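**Re: [bench-arms] Fetari wrist kit, worth the money?**
June 24, 2026

On the earlier thread, Hildegard Wiegand wrote:

> We are thinking of buying the Fetari kit from Pratow for our teaching lab. The brochure says the wrist camera, the fingers and the software all come together, and that you can be picking things up the same afternoon. Has anyone on the list had one on the bench? I mostly want to know about the fingers and the cabling. Also, is the play kitchen set they sell with it any use?

Hildegard,

We have had ours on trial since December, bought through Kohlhase. The basic kit was 411 euros and the kitchen set another 71. Fitting took one of us a morning, mostly spent on the software licence.

Cabling first. The leads are long and you are left to route them yourself. Kohlhase will sell you clips, six to a bag, and I would order two bags.

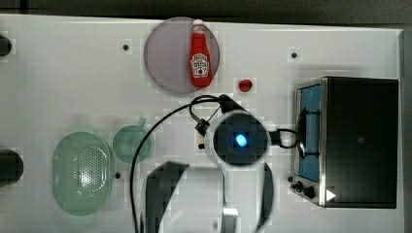
*Wrist hardware over the table, with the cable looping across towards the plate.*

We have since asked Pratow for a shorter lead. They say one is planned but would not give a date.

The fingers are narrow, dark and pointed at the tip. They are good at getting in beside small things and less good at anything wide and smooth. With the old Flekon pads we could grip a bottle by the body without much thought. With these you have to set the approach angle properly, and the manual gives that half a page.

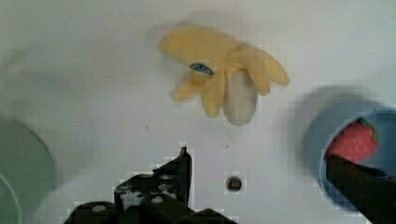 Soft toys are the easy case. Our students start with the banana and the strawberry before they go near the plate. We ran 100 picks with each new group and wrote down every miss, and the misses were mostly on the bottle and the colander.

As for the kitchen set, I would say yes if you teach. The pieces differ enough in size and shape to make decent exercises, and you can lay them out again quickly from an overhead picture.
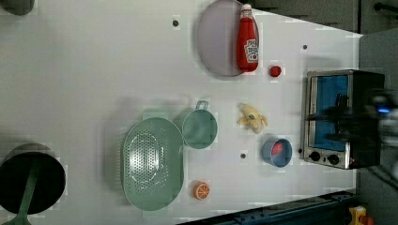

Do fix a layout and stick to it for the first few sessions. We moved things about too early and could not tell whether a bad run was down to the settings or the table.

Support has been fair. Replies take up to six days and come from someone who has read the question. Spare fingers are sold in pairs only.

If your lab already has Flekon pads I would keep them and buy the camera part alone. Ask Kohlhase for the split price, as it is not on their website. I can send you our settings file if you tell me which version of the software you end up with.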